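How to Mail Small Secondhand Things Without Buying a Lot of Packing Supplies

By Sivaprasad Suvarna

Most packing advice is written by people who sell packing supplies, and it reads that way. I have sold odds and ends by mail for years (keyrings, toys, cookie cutters, paperbacks, the occasional ugly lamp) and I have sent roughly 1,000 parcels. I don't own a heat sealer. I've yet to be convinced I need one.

What you need

A box or a mailer. Packing tape, the boring clear kind. Old newspaper or the paper that came in somebody else's parcel. A ruler. A kitchen scale. A marker.

What you probably don't need: branded tissue, thank-you stickers, "fragile" tape, or a label printer if you mail fewer than a handful of things a month. I bought a Colard tape gun on the strength of a lot of glowing reviews. It's fine. So are scissors.

Step 1. Weigh and measure before you list

People list first, guess the postage, and lose money on the sale. Put the item in the box you mean to use, with the paper around it, and weigh the whole thing. Write down the weight and the outside measurements of the box. Don't trust the size printed on the bottom flap, as it may be the inside size, and carriers charge by the outside.

My kitchen scale reads a little low. Check yours against an unopened bag of sugar before you believe it.

Step 2. Decide whether it wants a box at all

Soft things that can't break and can't crease can go in a mailer. Clothes, soft toys with nothing hard sewn on, cloth bags. The usual guides tell you to box everything "to be safe," and I'd like to know who is paying for that.

There are exceptions. If it has a metal clip, a zipper pull or a pin, wrap that part on its own so it can't poke through the plastic. If the original packaging is part of what the buyer is paying for, that packaging goes inside another box, and the outer one gets the tape and the label.

Step 3. Pick the smallest box that leaves room for padding

You'll see 2 inches of padding on every side quoted as law. For a glass, sure. For a paperback it's silly, and it can bump you into a higher price. For most hard items I crumple enough paper that nothing shifts, then close the flaps with my hand and shake. If it moves, add paper. If the flaps bulge, take some out.

Used boxes are fine if the corners are still stiff. Press on each corner with your thumb. A soft corner means the box has been damp or crushed, and it goes in the recycling. Cover or cut off every old barcode. One of mine toured the wrong state in February thanks to a label I thought was "obviously" crossed out.

Step 4. Tape the seams

One strip down the center seam, top and bottom, running a couple of inches over each side. Then a strip across each end if the box is heavy. Wrapping tape around and around a light box does very little except annoy the person opening it. Skip string. It catches in sorting machines.

Step 5. Label it flat

The label goes on the largest side, away from any seam or edge. Put a second slip with the address inside the box too. It costs nothing, and it's the one piece of fussy advice I've come around to.

Bargain bundles, briefly

The Hegde and Mimik bundles ("everything you need to start selling!") are mailers, tape and a tiny knife at a markup. Price the pieces separately before you order one.

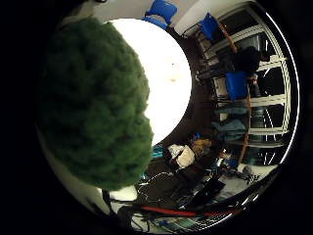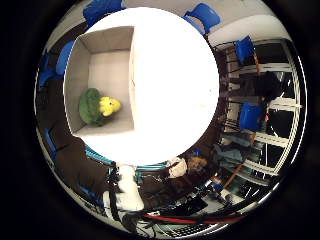 Plush toy in an open cardboard box.

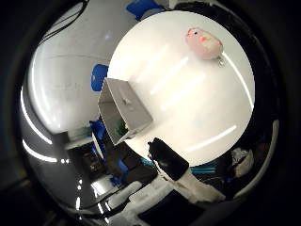

Trundent Home Selling, Issue 19, page 2

Step 6. Drop it off and get a receipt

An acceptance scan is worth more to you than any amount of bubble wrap. Without one, a buyer who says it was never sent has a decent argument. Stand in the line and ask for the slip of paper. I avoid Monday if I can, when half the town has the same idea.

Keep the receipt until the buyer has had the thing for a few weeks.

About insurance

Read what it covers before you pay extra. Some services already include a small amount, and claims on used goods can come down to what you can prove you paid. For anything cheap I skip it and take the loss. For anything I'd be upset about, I buy it and photograph the item, the padding and the sealed box before I leave the house.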